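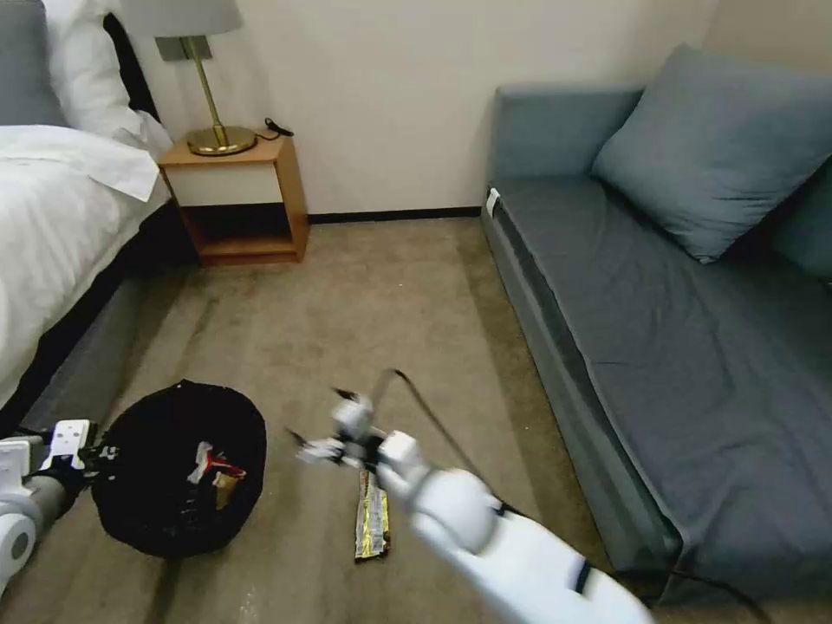
*Adjunto 1. Hab. 574, entre la cama y el sofá: moqueta, papelera, envoltorio y mesilla con cable.*

**Incidencia:** 2682
**Edificio:** Residencia Clesgate, ala Butdale
**Habitación:** 574
**Abierta:** 11 de enero de 2023
**Categoría:** Limpieza / Textiles / Otros (el formulario obliga a elegir una; he elegido las tres)
**Prioridad:** Media
**Asignada a:** Zakhar Tkachenko
**Estado:** Cerrada con observaciones

## Descripción inicial (Recepción)

El huésped comunica tres cosas, por este orden de indignación:

1. La moqueta tiene «zonas más claras» delante del sofá.
2. Hay un cable negro en la mesilla que no es suyo y no sabe para qué sirve.
3. La lámpara de la mesilla parpadea.

Del envoltorio dorado y amarillo que está en el suelo, a un palmo de la papelera, el huésped no comunica nada. Lo añado yo como punto 4.

## Registro

**09:10 - Z. Tkachenko**
Leído. Antes de subir pregunto: ¿las zonas claras son manchas, desgaste o pelo de moqueta peinado al revés? Son tres averías distintas y solo una lleva producto.

**09:25 - Recepción**
El huésped dice que son «claras».

**09:26 - Z. Tkachenko**
Gracias.

**10:05 - Z. Tkachenko**
Arriba. Empiezo por el punto 4, que es el único que se arregla agachándose. Envoltorio recogido y a la papelera, donde ya había otros arrugados, con rojo, blanco y dorado. Bajo el envoltorio quedaban migas. Aspiradas. La papelera es de malla, y la malla retiene plásticos y papeles pero deja pasar la miga fina, así que he aspirado también debajo. Solicito bolsa interior para esta habitación. Ya la solicité en agosto.

**10:20 - Z. Tkachenko**
Punto 1, moqueta. Pruebas por orden:

- Mano a contrapelo: las vetas cambian un poco de tono al pasarla. Buena señal.
- Paño blanco ligeramente húmedo, presionando sin frotar: sale limpio. No hay residuo de detergente ni polvo de limpieza en seco.
- Aspirado en las dos direcciones, primero en paralelo a la cama y luego cruzado: mejoran las vetas, quedan dos parches.
- Cepillo blando: mejora uno. El otro sigue igual y me mira.

En una moqueta beige tirando a marrón cualquier pasada de aspiradora deja dibujo, y más si se aspira en abanico desde la puerta. Pido al turno que termine siempre en la misma dirección.

**10:45 - Z. Tkachenko**
El parche rebelde. Consulto la ficha 2041 del manual de textiles, que para decoloración por lejía recomienda «prevenir la decoloración por lejía». Comparo con un trozo escondido detrás del sofá. El tono de fondo es más claro, pero la fibra no está áspera ni quebradiza. Mi apuesta es un quitamanchas aplicado con entusiasmo y aclarado con prisa. No toco más. Otra pasada de producto convertiría un parche discreto en un parche con borde.

**11:00 - Recepción**
¿Le digo que está resuelto?

**11:01 - Z. Tkachenko**
Dile que está estudiado.

**11:15 - Z. Tkachenko**
Punto 3, lámpara. El parpadeo existe. Descartes:

- Bombilla cambiada por una de la habitación contigua: sigue.
- Lámpara enchufada en otra toma: sigue.
- Base de latón girada con suavidad: sigue, pero solo cuando se mueve la base.

Por tanto, no es la bombilla ni la toma. Reviso la entrada del cable en la base y encuentro el prensacable flojo. Desenchufo, aprieto, vuelvo a enchufar. Diez minutos encendida, con golpecitos periódicos de comprobación, sin parpadeo. Queda en observación. Si vuelve a fallar no hay que aflojar y apretar otra vez: se sustituye la lámpara entera. Modelo Brorkon, quedan repuestos en el almacén del sótano, detrás de las cunas.

**11:35 - Z. Tkachenko**
Punto 2, el cable. Negro, pequeño, enrollado encima de la mesilla, a la derecha de la lámpara. No pertenece a la lámpara, que conserva el suyo. No figura en el inventario de la habitación. El cajón lo he dejado sin abrir, porque el huésped sigue alojado y esos son sus dominios. El estante de abajo está vacío y no aporta pruebas.

¿Recepción puede preguntar si alguien lo ha reclamado?

**12:10 - Recepción**
Lo reclama el huésped. Es de su afeitadora. Dice que lo había confundido con otro.

**12:11 - Z. Tkachenko**
¿Con cuál?

**12:14 - Recepción**
No he querido insistir.

**12:20 - Z. Tkachenko**
Punto 2 cerrado como «sin avería». El cable vuelve a su sitio, enrollado como estaba.

**12:30 - Z. Tkachenko**
Ya que estoy, punto 5, que no ha pedido nadie: el sofá azul grisáceo conserva una etiqueta blanca en el borde delantero, cerca del reposabrazos. Pregunto a Tapicería Karpenko si se puede retirar. Mientras tanto, que no se arranque de un tirón - en otra planta se hizo y se llevó media costura detrás.

**15:50 - Tapicería Karpenko (por correo, lo pego aquí)**
«Va cosida. Si molesta, se corta al ras con tijera pequeña dejando un par de milímetros. Para el parche de la moqueta habría que verlo; podemos tardar hasta 2 semanas.»

**16:05 - Z. Tkachenko**
La etiqueta se queda. Nadie se ha quejado de ella y no quiero dar ideas. Para la moqueta acepto la visita y propongo que vengan con el huésped ya fuera, que bastante aspiradora ha oído hoy.

## Cierre

| Punto | Asunto | Resultado |
|---|---|---|
| 1 | Moqueta | Vetas atenuadas; un parche pendiente de Karpenko |
| 2 | Cable | Del huésped |
| 3 | Lámpara | Prensacable apretado, en observación |
| 4 | Envoltorio | En la papelera |
| 5 | Etiqueta del sofá | Se deja |

**Material pendiente:** bolsa interior para papelera de malla (segunda petición).

**16:40 - Recepción**
El huésped da las gracias y pregunta si la papelera se puede poner más cerca del sofá.

**16:42 - Z. Tkachenko**
Se puede. Abrid otra incidencia, que esta ya la he cerrado.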